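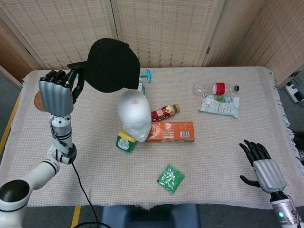
A visit to the Prisuline software lab in Tretodthorpe

Last updated: January 17, 2019

In November I had the chance to join a small group visit at Prisuline, a company which writes control and planning software for robots with two arms. I work with packing machines and my daily programs are much simpler, mostly conveyors and sensors, so I wanted to see how people handle a robot that must decide by itself where to put its hand. I made notes on paper during the visit and I have put them in order since. If some technical word is wrong, the mistake is mine.

Getting there

The lab is on the upper floor of a former printing works in Tretodthorpe. The bus stops on the other side of the canal and you must walk back over the bridge. The entrance is not on the street but in the yard, beside the bicycle racks. We were met by Cuiping Xue, who leads the planning team. She gave us a short safety talk: stay behind the yellow tape on the floor, do not lean over the table, and if you hear the word "stop", step back first and ask later.

The table

The robot works at a table with a cream woven cloth on it, in a corner closed by folding panels. I had expected a clean metal bench with coloured blocks. On the cloth were food packages, bottles lying on their sides, a little tub with a yellow lid, and in the middle a white foam head of the kind used in hat shops. The left hand had a black baseball cap by the brim and kept it upside down over the table. The right hand stood open on the other side, with a small green light at its wrist.

Cuiping told us that the team changes the table every morning. One person puts the things out, and a different person starts the program. In this way the person at the keyboard can not adjust the settings for a layout he or she has made.

The cap exercise belongs to a set of tasks called Xiao. The cap must be picked up, turned, and placed on the foam head, with the brim to the front. For us it is one movement. In the software it is divided in many pieces, and she explained them for almost an hour, with much patience.

Perception

The first part of the program looks at the camera picture and tries to divide it into objects. I asked which things are difficult. She said clear bottles, because the program sees the cloth through them, and small soft packets, because they have a different shape each time somebody drops them. Boxes are easy. The cap is somewhere between: the brim is stiff but the rest is not, and when the cap is upside down the program must understand that the hole is now on top.

They do not keep a full model of every object. For each one there is a rough shape, a guess of how sure the program is, and a list of places where fingers may go. On the monitor these places were drawn as short lines, green for good and grey for doubtful. With the cap, nearly all the green lines were on the brim.

I found it interesting that the hand itself causes a problem. When the cap is lifted it covers things behind it, and these things disappear from the camera. An older version of the program believed they were gone and planned the arm straight through them. Now the program remembers hidden objects and lets the memory become weaker slowly. Before an object is dropped from the memory, its place must have been clearly seen and empty for 90 camera pictures. I asked why 90. Cuiping laughed and said it was 30 at first, then somebody lost a bottle.

Planning with Illent

The planner is called Illent, and it is the part that the company sells. It gets the list of objects and the goal, and looks for a path for both arms together. She showed us a replay on the screen where we could see the paths it had thrown away, thin lines like hair. For one movement it tries 200 paths at the start, keeps the ones which do not touch anything, and improves the best of these while the arm is already on the way.

The last point made a discussion in our group. One visitor, who builds welding cells, did not like it that the arm begins to move before the path is finished. In his factory this would not be allowed. Cuiping answered that the first part of the path is always fixed and checked, and only the later part can change. If no better path arrives in time, the arm takes the one it has. I think he was still not happy with it, but they exchanged e-mail addresses.

The two arms share one plan. I had believed they would run as two robots with a rule to avoid each other. They tried this before, she said, and the arms were very polite and both waited.

Control

Under the planner there is a fast loop that runs 1000 times each second and only takes care of the joints. It knows nothing about caps or bottles. It receives a position and a limit for the force, and it must follow. For the fingers the limit is more important than the position. A finger closing on a brim should go on until it feels resistance and then stay there with a soft push.

I could ask many questions in this part, as it is nearest to my own work. They log everything: target, real position, motor current, and the time when each message came. When a grasp fails, they put the logs beside the video and look for the first moment where the two do not agree. A young engineer showed us such a case from the week before. The camera part had sent the cap position late, and the hand closed correctly, but on air beside the brim. All the single parts had done their work without any error message. I have had exactly this with a photo cell and a pusher, so I felt a little at home.

Tooling

For me the best part was a simple web page which they use inside the lab. Each attempt gets one line, with the version of the software, a small picture of the table at the start and a field for a comment. A new version may go to the main branch only after 200 attempts on real tables, and simulation does not count for this number. The comments are written by hand and some are quite short. "Thumb again" was there many times.

I asked if the page is available outside. It is not, but Cuiping said there is nothing special in it, only a database and the discipline to fill in the comment field. I have started a similar list for our line at work. My colleagues fill it in on the day shift.

Some practical notes

The visit takes a whole afternoon and groups are kept small, so write early. Bring a pullover, the lab is kept cool for the computers. There is tea but no food, and the bakery at the bridge closes before the visit ends. Photography was permitted at the table but not of the monitors.

I wrote to Cuiping afterwards with two questions about the memory for hidden objects and received a long and friendly answer. She intends to do a talk on it for visitors in spring. I have asked to be put on the list.

Contact: use the form on the main page | © 2019 the author | Back to top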